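Mwangi Laizer has a kettle in one hand and a thumb piano in the other when he opens the door, and for a moment it's hard to tell which he's going to offer me. It's the kettle. The thumb piano goes on the kitchen table, where it stays for the next couple of hours and gets picked up every time he can't find the word he wants.

His second album, *Kitari*, comes out in April on Loteck, the small label that has quietly put out some of my favourite records of the last few years. I've had it on repeat for weeks and I came with far too many questions. 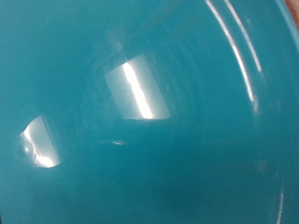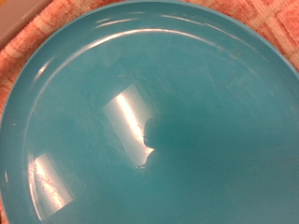
*Glossy teal, twice over.*

The first one was the obvious one: why did it take so long? His debut was made quickly, all voice and guitar, and people loved it. Then there was a very long quiet.

"I wrote a whole other record," he says, laughing. "Properly finished it. Mixed, sequenced, the lot. And I played it to my sister in the car and she was so polite about it. She said the drums were nice. I went home and thought, right, well, that's gone in the bin then."

Only one song survived from those sessions, the slow and rather gorgeous "Prurkport", which now sits at the very centre of *Kitari*. If you've heard one thing from the album it's probably this, as it went up as the first single last month. It starts with him humming, slightly flat, and I had assumed that was a choice.

"No, I was tuning my voice to a fridge!" he says. "There was a fridge in the room and it hummed somewhere just under an A. We tried doing the take again with it switched off and I sounded like a man at a job interview. So we kept the fridge one. Liudmyla wouldn't hear of changing it."

That would be Liudmyla Tkachuk, who produced the album and plays most of the keys on it. She joins us by phone halfway through the second pot of tea, propped up against the sugar on speaker, and the whole conversation speeds up. The pair of them finish each other's stories and then argue over the endings.

"He sent me 179 voice notes," she says. "I have them all in a folder. Some are a minute of singing. Some are him walking to the shop and forgetting he's recording. I listened to every single one."

"She did," he says. "She'd ring me up and go, 'Number forty, after the bus goes past, what is that?' And I'd have no memory of it at all."

The thing she heard after the bus became "Baert", the wildest track here by a mile. It runs for nearly 8 minutes, it changes key whenever it feels like it, and when the brass finally comes crashing in (I won't say where, you should get to have that for yourself) I shouted out loud on a train. I tell them this and there's a pleased sort of noise from the sugar bowl.

"The label asked if it could be shorter," says Tkachuk. "We went away and thought very seriously about it, and we sent it back longer."

Was there a row about that?

"No, they were lovely," says Laizer. "They said fine, but you're doing the radio edit yourselves. Which took us a week. It's horrible, cutting your own song up. I kept putting bits back in when she went out for lunch."

What I love most about *Kitari* is how much room there is in it. Most of the songs were recorded with everyone playing together, six of them, standing close enough to see each other's hands. You hear chairs. You hear someone breathe in before the chorus of "Low Water" and you breathe in too. The first album always felt to me like overhearing somebody alone, and this one is like turning up at a house where they've already started and somebody shoves over to make space for you.

He puts a lot of that down to the singing. There's a choir on three of the tracks, 20 voices, most of them people who had never been in a studio before.

"I grew up with singing where you don't get given a part," he says. "You just find where there's a gap and go and stand in it. My aunts would do that. Somebody starts, somebody goes under, somebody goes over the top, and if you're little you do whatever your mum's doing. I wanted that. So we didn't hand out any music. We taught them the tune and then I said, now go wherever you like."

"I was terrified," says Tkachuk.

"She was. She had headphones on and her eyes shut."

"And then it was so beautiful I forgot to press stop. There is a long piece at the end of that tape where they're all just talking and laughing and looking for their coats. I want to release it. He says no."

"I say maybe."

We talk a bit about the lyrics, which he's shyer about. Several are in Swahili and a couple slide between that and English in the middle of a line. He says he's stopped planning it. The chorus of "Two Doors Down" only ever came out in Swahili, and when he tried to translate it for the sleeve he ended up with something that was accurate and dead. There will be lyrics printed with the vinyl, then, but no translations. "Ask someone," he says. "It's nice to ask someone."

And live? This is where he gets properly excited, up out of his seat, thumb piano in hand again. The full band is going out in the spring, as many of the choir as can fit in a van are coming too, and where there isn't room they're going to teach a local group the tunes in the afternoon and put them on stage the same night.

"It might be a mess some nights," he says. "I really hope it's a mess at least once."

"I don't," says the phone.

Before I leave he plays me something new, just a few bars, over and over, with the tea going cold. It has no words yet and he isn't sure it's even a song. Tkachuk goes quiet on the line, then asks him to do it again, slower, so she can record it.

*Kitari* is out in April on Loteck. "Prurkport" is available to stream now.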